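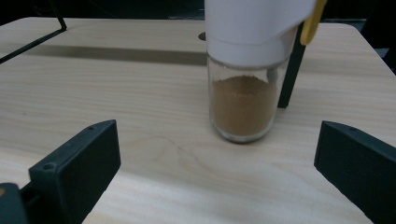
Call for participants: Pridier Trade and Sanctions Reading Group

Applications are open for the next round of our reading group on trade policy, tariffs and economic sanctions, and we would love to hear from you! The group meets online every other week from the end of January through July, with one weekend together in Plenville at the close.

We started this because so much of the news on trade moves faster than anyone can read it. A new tariff schedule comes out, a country answers with its own, an export ban is lifted and then put back, and most of us only ever see the headline. In the group we slow down and go through the text itself: the orders, the notices, the customs tables, the speeches that came with them. Last round we spent two whole meetings on a single list of exempted farm goods, and people asked for a third.

Who can apply

Anyone over 18 with a real interest in foreign affairs. You don't need a degree in politics or economics. Past members have included a freight clerk, two high school teachers, a retired translator and several graduate students. If you read a second language well, please say so, as we would like to compare how the same talks are reported in different countries.

What you'd be doing

Each session lasts 90 minutes. Expect a reading packet a week ahead, usually 4 short documents and one longer one. Every member leads a discussion once and writes one brief, up to 600 words, for the Pisharody Notes, our small public bulletin. We edit these together and it's a friendly process (long arguments over commas included).

Costs and support

Taking part is free. For the Plenville weekend we can offer $300 toward travel to each member coming from outside the county, and rooms at Cuneck House are covered.

How to apply

Send us a page about yourself and a question about trade or sanctions you haven't been able to answer. It can be a big one or a very narrow one. Please tell us your time zone too. Applications close on Wed 6 January, and we'll write back to everybody, whatever we decide.

Recent from Pridier
Reading a tariff schedule: where to begin
Pisharody Notes: shipping insurance and oil embargoes
What a travel ban covers and what it leaves out
Notes from the last Plenville weekend
Open seats in the election monitoring group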